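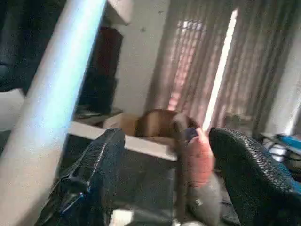

13/10/2024. Rack day! I've wanted to get the sample garments off the chairs and onto a proper pole rack since June, and the Bunting kit finally came. Main worry was whether small soft things would go on without snagging on the uprights. The white pole is a good deal thicker than on the old Pinard rack, so anything passed in beside it wants a bit of elbow room. The pinkish-orange piece with the small dark blue bit near one end is my favorite test item, nice and squashy, and I'm using it for all the size checks from now on. Cardboard box with the open top stays within reach, please don't flatten it yet, Habibur.

Build notes. Base first, then the corner sockets, then posts. The posts want a straight push and a small twist until the collar sits down. I love how light the base is, and the ribs underneath the cloth make it far stiffer than I expected. Kirsty thinks the cloth should be pulled tighter before the shelf gets any load. Agreed, but I'd do it once all the posts are in.

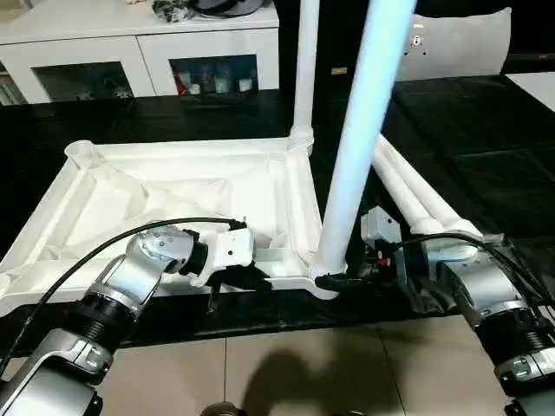
Base on the black table, light-blue pole at the front right corner, two white legs still lying to the right.

To do: ask Ayten if Revbridge sells spare collars. Load test at 1000 g, then 2000 g, 3 repeats each, and write down any lean at the top. Joanne wants a second rack if this one holds, and so do I! Labels for the shelves are in Rozália's drawer.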